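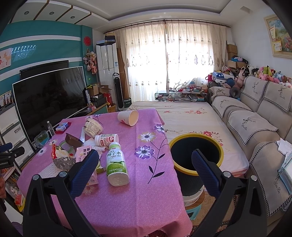
El agua de coco es el líquido casi transparente que se forma en el interior del fruto del cocotero (Cocos nucifera), y pocas bebidas tienen un origen botánico tan sorprendente. Se trata del endospermo en estado líquido, el tejido que alimenta al embrión. A medida que el coco madura, parte de ese líquido se deposita en las paredes y forma la pulpa blanca; por eso los cocos verdes son los más apreciados para beber.

No debe confundirse con la leche de coco, que se obtiene rallando y prensando la pulpa madura y contiene mucha más grasa. El agua es ligera, dulce y con un punto salino muy agradable, y destaca por su contenido en potasio.

Denominaciones
En chino se llama 椰子水 (yēzi shuǐ), literalmente «agua de coco». En Brasil es água de coco y en Filipinas, buko juice. Las siglas NFC, frecuentes en las etiquetas, corresponden a not from concentrate, es decir, no elaborada a partir de concentrado.

Conservación
Dentro del fruto intacto el líquido es prácticamente estéril, ¡un envase natural magnífico! Una vez abierto, se oxida y fermenta con rapidez, y a veces adquiere un tono rosado por la acción de las enzimas. La industria recurre a la pasteurización, la microfiltración o las altas presiones; este último método conserva especialmente bien el aroma.

Otros usos
Fermentada, da lugar a la nata de coco, un postre gelatinoso filipino, y también a vinagres. En los laboratorios de botánica se añade a los medios de cultivo de orquídeas por su riqueza en citoquininas.

Véase también: Leche de coco, Copra, Cocotero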